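## 4. Recording handheld demonstrations

This section covers tabletop recording with the Bivitz gripper pair. Complete the clock sync in Section 3 first.
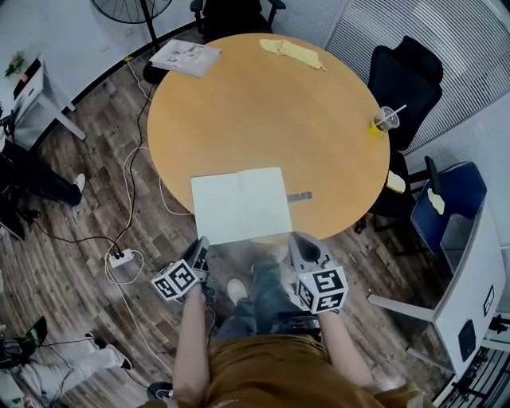
The policy is trained on gripper trajectories recovered from the marker cubes, so pose quality sets the upper limit on everything downstream. In the April ablation (Llorente and Tarawneh), episodes with long marker dropouts were removed from the training set before the final run. Section 6 gives the filter settings.

### 4.1 Before the first episode

1. Check that each cube is seated on its gripper and does not rock. Retighten if needed, then repeat the offset calibration for that side.
2. Wipe the cube faces with a dry cloth. Do not use solvent - it lifts the print.
3. Put on the head camera and look down at the table. Both cubes must register in the Flonano preview.
4. Open and close each gripper fully, twice. The width trace should return to the same minimum both times.

**Caution:** Keep power cables out of the operator's standing area. The operator is looking at the table and will not see them.

### 4.2 Recording

1. Hold both grippers over the near side of the table and press Start.
2. Stay still until the tone sounds. The first 14 frames are used to fix the reference pose.
3. Perform the task at an even pace. Avoid turning a cube edge-on to the camera.
4. Return to the starting pose and press Stop.
5. Label the episode as complete, partial or failed. Keep failed episodes; the recovery classifier uses them.

Record 36 episodes per task, then change the object layout. A full set for one operator is 152 episodes, including the calibration runs.

**Note:** Leave ordinary objects on the table between layouts. Policies trained on cleared tables did worse in the cluttered test condition.

### 4.3 If tracking drops

- One cube lost: slow down and tilt the wrist until two faces are in view.
- Both cubes lost: stop and discard the episode. Interpolation over gaps longer than 21 frames is disabled.
- Repeated loss on the same side: check for glare, then rerun 4.1 from step 1.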